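Minutes of the planning meeting for the open day, Nuscombe workshop
Month: April
Start: 2:00 p.m.

1. Minutes of the last meeting
Accepted with one correction. The visit of the Brevora group was in the morning, not in the afternoon.

2. Report from the trial demonstration
The demonstration team reported on the trial held before this meeting. The task was to move a cup on the white board with the two hand-held grippers. The team explained that the demonstration is done by a person first, and that the recordings are later used for training the robot arms. Visitors in the trial understood this well when they could hold a gripper themselves. They understood it less when it was only told to them.

The set now has 2,355 recordings, of which 1,072 are with the cup. The team asked that we do not promise to the visitors that the arms will repeat every task on the day.

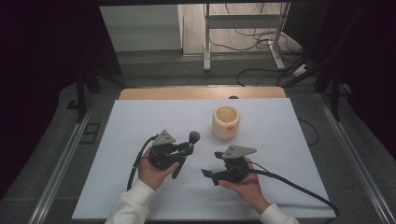 It was discussed how long one visitor should have at the table. The proposal was 4 minutes each. One member found this too short for school groups, because the children need time to get used to closing the fingers. Agreed: 4 minutes for single visitors, and school groups go in pairs with double time.

The cables were also discussed. Each gripper has its own cable and visitors may pull on it when they turn around. Agreed: one person from the team stands beside the visitor during the whole turn.

3. Number of visitors
Registration is limited to 100 persons. Yimer asked for places for its apprentices. This was accepted, if they send the names before the list is closed.

4. Talk by Saltik
Saltik offers a short talk about its warehouse robots. Some members were worried that it becomes a sales talk. The office will ask for the slides in advance. Decision moved to the next meeting.

5. Other matters
The sign at the side entrance still shows the old room number. The office will order a new one.

End of meeting: 3:25 p.m.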